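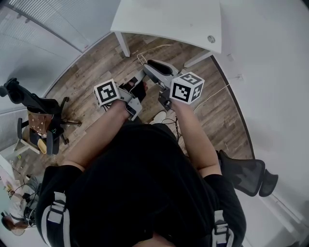
Gretar Floor Soap, Natural, 33 oz bottle

Shop > Floor Care > Soaps & Cleaners

I've been washing wood floors with this stuff for longer than I've been selling it, so forgive me if I go on a bit. Gretar is a real soap, the old-fashioned kind made from vegetable oils, and it's meant for wood floors with an oil or soap finish. It comes out of the bottle like thin cream and smells faintly of, hmm, clean laundry and a little bit of hay? There's no added scent. My sister says it smells like nothing at all and my husband says candles, so make of that what you will.

If your floor has a polyurethane finish (most factory-finished floors do), please don't buy this one! It won't wreck anything, but it leaves a dull film that you'll spend an afternoon getting off again. I'd point you to the Liapis cleaner instead, which rinses away completely and costs a bit less too. Not sure what finish you have? Put a drop of water somewhere out of the way, behind a door maybe, and come back in ten minutes or so. On an oiled floor it usually leaves a darker spot that fades as it dries. On poly it just sits there looking at you.

How I use it

Shake the bottle. I know, everybody says that, but the good part really does settle, and if you skip it you get watery soap now and sludge at the end.

Vacuum first, with the soft brush. Then add 2 capfuls to a bucket of lukewarm water. I keep a second bucket of plain water for rinsing the mop, and I wring it hard, so hard that it feels silly. The floor should look damp for a minute and then be dry. If you see puddles along the joints, wring more.

Go with the boards, do a small section, rinse the mop, move on. And that's it, you don't rinse the floor afterward. The bit of soap left behind is what builds up the soft sheen, and it gets nicer over the months (our hallway took most of a winter before I noticed people commenting on it).

For heel marks and whatever it is that children do under a dining table, rub a little undiluted soap on with a damp cloth, wait a moment and wipe it up. Try it in a corner first, please, especially on dark-stained wood.

Natural or white?

Gretar comes in both. Natural is what's on this page and it's the one I'd use on oak, walnut, cherry, or anything you want to stay warm looking. White has a little pigment in it and keeps pine and ash from going orange. You can switch between them, but don't use the white on dark boards. It collects in the grain and looks like dust that won't come up. Ask me how I know.

What it covers

One bottle does the downstairs of our house 21 times, more or less. We have a big kitchen and I'm generous with the capfuls, so you may do better. Once a week is plenty for most homes, and for a bedroom I'd say every other week at the very most.

A few things people write to me about

Can it go in a spray mop? Yes, but mix it thinner than you would for a bucket and empty the tank when you're done. Leave it sitting and the nozzle gums up.

Steam mops are a no from me on any wood floor, with this or with anything else.

It does thicken in the cold. Last February a whole batch arrived here looking like pudding, and I had a small panic before Ernő Kelemen, who runs the warehouse, stood the boxes next to the radiator overnight. By morning it was perfectly fine. Do the same with yours, or stand the bottle in warm water.

And no, I don't carry the old Wasau paste wax anymore. I liked it too, but I couldn't get it reliably. If your floor has wax on it already, send me a note before you start with soap and we'll work out what to do.

Shipping

Bottles go out in a sealed bag inside the box. The caps hold well, but I've opened one too many slippery parcels in my life! If yours does leak, a quick email is enough and I'll send another.

Hukelside Home & Floor | Contact | Shipping & Returns | © 2020 Hukelside | Back to top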